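3.2 Cell Setup and Upkeep

The tests in this paper were run on a single cell, referred to as Komska after the building in which it was first assembled. The cell consists of a robot with two arms, a white table, and a changing group of household objects. Its hardware was installed in March and was not replaced during the study, apart from the finger parts discussed below. Upkeep was assigned to one team member at a time, with Ingeborg Oberholzer responsible for the mechanical parts and Thilini Begum for the cameras and the recording software.

Each working period began with a fixed start-up routine. The operator moved both arms to the ready position, opened the grippers fully, and compared the joint readings with the stored values. Any joint outside the allowed range was zeroed again before work went on. The objects were then placed by hand. We did not mark their places on the table, as early trials showed that tape lines could affect the learned policy. Figure 2 shows the cell from the head camera.

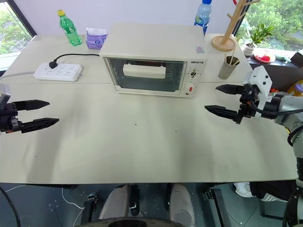
Figure 2. Komska cell, head camera view, with both grippers open over the table.

Object placement followed a written layout sheet, which the operator kept outside the work area. Large objects were put at the back and the middle of the table was left clear for the arms. In the layout of Figure 2, the toaster oven stands at the middle of the back edge, and its power cable curves down to a power strip lying on the left side of the table. Cable routing of this kind proved to be a regular source of faults in the logs. A cable within reach of a finger was treated as an obstacle and entered on the sheet together with the objects — a practice proposed by Jadwiga Kaczorowski after the first block of trials.

The fingers received more attention than any other part of the cell. After every 100 grasps they were wiped with a dry cloth and checked for cracks, play at the mounting screws, and uneven wear on the inner faces. A finger with visible damage was replaced together with its partner, so that both sides of a gripper always had the same history. In total, 12 fingers were used over 768 recorded grasps. Flat, thin parts were the hardest case, because a small error in finger alignment turns the part as the gripper closes. The wrist camera (Figure 3) was used to check alignment at the moment of contact. 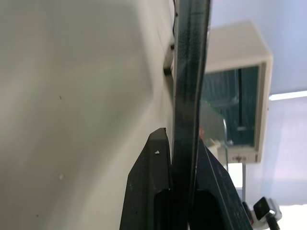 Figure 3. Wrist camera view of a grasp on an upright pane.

Alignment was judged from the position of the two fingertips relative to the part. The rule was simple: both inner faces should meet the part flat, and neither tip should stand away from it. The grasp in Figure 3 has one black finger on each side of the dark green pane edge, with the inner faces pressed against its flat sides. Grasps that did not meet the rule were recorded as faults, and the finger mounts were loosened, squared against a steel block, and tightened again. The full procedure took up to 300 seconds per gripper. The wrist camera was left in place during this work, and its view was compared with a stored reference before the next trial.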